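Jiltedel Letter Cubes, set 516
Toys and Learning

The Jiltedel cubes carry bold black capitals on flat, saturated colours. Contrast is good on the lime and acceptable on the red.
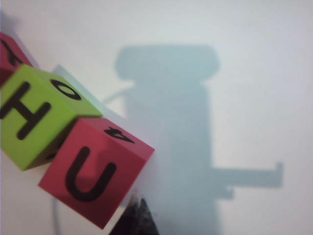
Do the letters all face the same way?
They don't, so expect to turn a cube before it reads upright.

Adjacent faces carry different letters, and one cube serves several words. We spelled short words on a plain white surface and found the H legible even sideways. 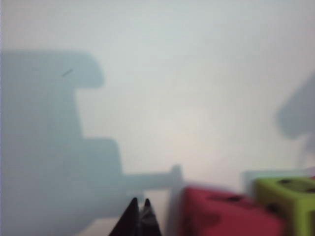
Warraich Review — No. 3431 — p. 4

Edges meet squarely enough for a short row. The Tateck set we tried in December had glossier faces and more glare under a desk lamp. 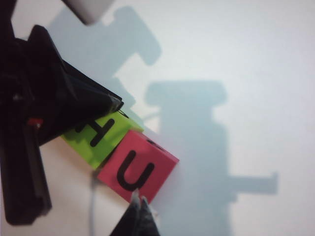

Is the set enough for a beginning speller?
For three-letter words, it is; longer ones need a second set.

Colour does not separate vowels from consonants — a missed chance. Storage is a plain bag.

Rating: 3 out of 4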